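Journal archive > Retail and Consumer Studies > Working papers > Section 4

Filed under: Equestrian and country trade, online selling, product copy

Print this page | E-mail this to a colleague

4. Does the wording of a product page sell riding boots?

4.1 The claim and where it comes from

Much of the advice given to small saddlers and country clothing shops rests on one idea: that longer, warmer product copy sells more boots. The idea is repeated in trade newsletters and at supplier evenings, and it has been built into at least one piece of shop software, Skiltadeo, which scores each page and nags the shopkeeper until the score goes up. We could find very little behind it. The most quoted source is a talk given by Snædís Hauksdóttir to a group of independent retailers one March, and the slides from that talk report a rise in sales without saying what was sold, in which weeks, or what the same shops took in the same weeks of the year before.

This matters more in riding wear than in most kinds of clothing. Trade in long boots follows the hunting and showing seasons, trade in short boots follows the start of the school term, and both follow the weather. A shop that rewrites its pages in late summer will very likely see boot sales climb in the autumn whatever the new pages say. Any study that compares "before" with "after" and stops there is measuring the calendar.

4.2 The shops and the stock

We worked with one retailer, Lotthorpe, which has a single shop and a website that takes a little under half of its orders. Lotthorpe sells footwear, jackets, gloves, luggage and a small range of western wear. At the start of the work its site listed 423 footwear lines. We removed lines with no sales in the previous year, lines in only one size, and lines the supplier had withdrawn, and this left 305. The cut is a large one and we do not pretend it is harmless. Slow lines may be just the ones that better copy could help, and our results say nothing about them.

The 305 lines were split by lot into two groups. One group kept the supplier's own text, often a single paragraph pasted twice. The other was given new text by a writer who knew the trade, covering calf height, width fitting, sole, lining and care. Photographs, prices and delivery terms were left alone. Two makers, Cludaritz and Somogyi, supplied more than a third of the lines, and we made sure that each appeared in both groups.

4.3 What we counted

We counted orders, returns and the number of people who opened a page. Orders are the figure that suppliers care about, but returns seem to us the better test. A boot that goes out and comes back costs the shop postage twice, ties up a size for a fortnight and is often resold at a discount because the sole is marked. Few of the glowing accounts we read mention returns at all. 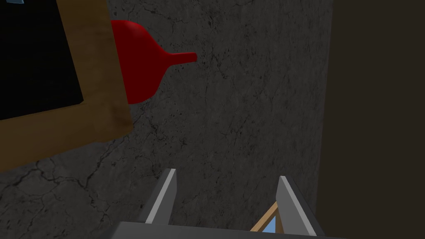 Figure 4. Computer-rendered view with a tan-framed black board and a red funnel.

Page visits were kept only as a check. They are easy to collect and easy to misread. A visitor who opens the same boot six times may be keen, or may be unable to find the size chart, and the visit log cannot tell us which. The software score from Skiltadeo was noted for every page but played no part in the analysis. It rose sharply for the rewritten pages, as it was bound to do, given that it rewards length.

4.4 Results

The rewritten pages did not sell more boots in any way that we could tell apart from chance. Orders were slightly higher in the rewritten group in the first half of the trial and slightly lower in the second. One line of winter yard boots from Somogyi accounted for 29 orders in a single cold week, and moving that line from one group to the other would have been enough to turn the overall result round. We report this because a less patient reading of the same data would have made a handsome headline.

Returns tell a somewhat different story. They fell in the rewritten group, and the fall was found mostly in long boots, where calf height and width had been added to the text. In short boots there was no change worth the name. Of the long boots that did come back from the rewritten group, 33 carried a returns slip with a reason ticked, and "too tight in the calf" was still the most common. Slips are a poor source. Many customers tick the first box, and others leave the slip in the kitchen.

4.5 Doubts

We would not lean hard on even the second finding. The writer measured the Cludaritz boots by hand and relied on the maker's chart for the rest, so part of the fall may be owed to a tape measure and have nothing to do with prose. The shop staff knew which pages were new — it would have been hard to hide — and may have talked customers through sizes on the telephone more carefully as a result. And one shop is one shop. Lotthorpe's customers are mostly local, many have been in to try things on, and a national seller might find something else entirely.

What we can say is narrower than the advice now going round. Measurements on the page may save a few long boots from the post. The warm paragraph about heritage and craftsmanship, which took the writer most of her time, had no effect that we could find. Suppliers who charge retailers for "enriched" copy should be asked for their returns figures, by line and by season, alongside those of pages left as they were. We asked two of them. Neither had replied by 20 November 2020, when the data for this section were closed.

Print this page | E-mail this to a colleague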